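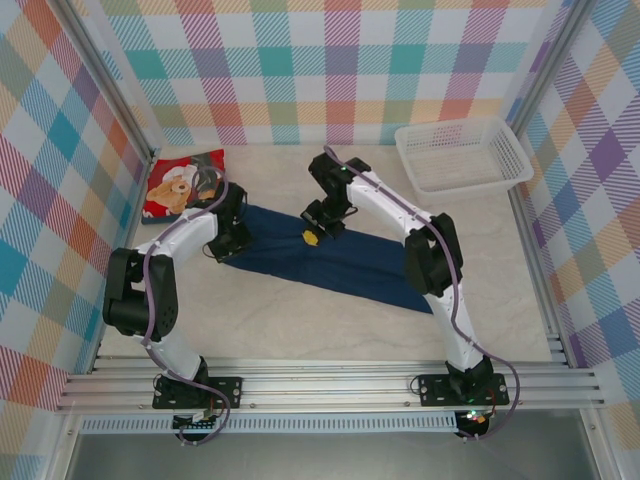
Eusebio Villalobos
Test engineer, Arkik

26 November 2024

We lost most of a shift to a cable, so I'm writing it up while I still remember the order of things.

The task was folding pants with both arms. We had 412 good runs logged since July and nobody was watching the cell closely any more. Then the left arm stopped halfway through a lift with an overcurrent fault on the elbow. I cleared it, homed the arm and started again. Same fault, 40 runs later. The right arm kept going for a moment after the left one quit, so it was pulling on fabric that the left gripper still held. That part bothered me more than the fault did.

I blamed the motor first and swapped it. Wrong guess. The purple cable on each arm runs along the outside, over the elbow and on to the wrist, and the left one had been tied down too short at some point. With the arm stretched far out over the work surface the slack ran out and the elbow was fighting its own wiring. In the usual poses you would never notice. Navy pants laid on the diagonal need the long reach, and the shorts we tested with did not.

What changed:

The left cable has a bigger loop at the elbow and one tie fewer.
A fault on either arm now stops both within 60 milliseconds. Before, they only told each other at the end of a move.
I cut the current limit on the elbows until I trust the new routing.

The old motor tested fine, so it's back on the shelf as a spare. I still want 1000 clean runs before I call this closed – the right cable has the same ties and I haven't redone it yet.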